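Pudum Arcade Controller
Leverless and stick controller for fighting, shooting and retro titles
Manufactured by Rerell

Overview

The Pudum is a full-size arcade controller intended for home use, tournament play and venue installation. It is offered in two layouts. The Stick layout carries a lever on the left side of the panel, and the Leverless layout replaces the lever with four directional buttons. Both layouts share the same case, the same main board and the same cable, and either top panel may be fitted to either case with the tool supplied.

Rerell developed the Pudum for players who divide their time between current fighting games and older titles that were first written for coin-operated cabinets. These games place different demands on a controller. A modern fighting game rewards short, exact inputs and a quick return to neutral, while a vertical shooter may ask the player to hold one direction lightly for long stretches. The lever in the Stick layout is therefore supplied with two springs, one light and one firm, and the change can be made without removing the main board.

Compatibility

The controller connects by USB and is recognized as a standard game controller by most desktop computers. No driver is required. Console support depends on the edition ordered, and customers are asked to confirm the edition before purchase, as a controller cannot be converted from one edition to another after it leaves the workshop.

Players who use emulation software should assign the buttons within that software. The Pudum stores 5 button profiles in its own memory, and these remain in place when the controller is moved to another machine. Profiles are changed by holding the Select button and pressing any of the action buttons in the upper row.

Tournament rules on simultaneous opposite directions differ from one organizer to the next. The Leverless layout offers three settings: neutral, last input, and first input. The active setting is shown by the indicator on the rear of the case, so that an official can check it before a match. The lock switch beside the indicator disables the Start, Select and Home functions during play.

Specifications

Layouts: Stick; Leverless
Action buttons: 8
Stored profiles: 5
Springs supplied (Stick layout): 2
Case depth: 203 mm
Cable: detachable, braided, with locking collar
Panel: steel, powder coated
Base: full-width rubber mat
Warranty: 2 years from date of delivery

What is supplied

Controller in the chosen layout
Detachable cable
Hex key for the top panel
Second lever spring (Stick layout only)
Printed setup guide
Spare switch set

Buttons and switches

All action buttons are held in place by a threaded collar and may be replaced by the owner. The wires end in push-on connectors, and no soldering is needed. Buttons of the same diameter from other makers will generally fit, although Rerell cannot advise on every combination. Replacing buttons does not affect the warranty on the case, the lever or the main board.

The Start, Select and Home buttons are smaller and are set into the rear edge of the case, where they are unlikely to be pressed by accident. Venues that prefer a larger Start control may connect one through the auxiliary socket. The socket accepts any simple momentary switch and is inactive while the lock switch is on.

Care and cleaning

Disconnect the cable before cleaning. The panel may be wiped with a soft cloth and a little mild soap. Solvents should not be used on the printed artwork. The lever shaft benefits from a small amount of grease once a year, or more often in a venue — the setup guide shows where it should be applied.

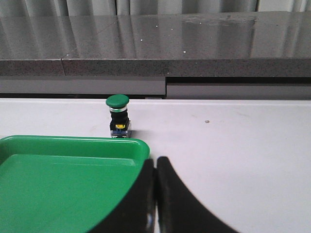
After a month on the Leverless layout, Dencombe wrote that the upward directional button sat exactly where the thumb expected it, but that the cable collar was stiff at first and took several tries to seat. The same review found the firm spring too heavy for older shooters and recommended that owners of the Stick layout begin with the light one.

Rerell has noted the comment on the collar. Controllers built from March onward are fitted with a revised collar that closes with a quarter turn. Owners of earlier units may request the new part from the service desk at no charge.

Ordering and delivery

The Pudum is built to order in batches of 19. Orders are accepted until a batch is full, after which new orders are placed in the next batch. The customer receives a notice when assembly begins and a second notice when the controller has been shipped.

Custom artwork is printed by Urbańczyk and must be supplied as a print-ready file that follows the panel template. Artwork containing characters or logos owned by a game publisher will be accepted only with written permission from that publisher. Custom panels are not returnable unless faulty.

Standard controllers may be returned within the period stated in the terms of sale, provided that the case is unmarked and all supplied parts are included. Return requests should be made through the service desk, quoting the serial number printed on the underside of the case.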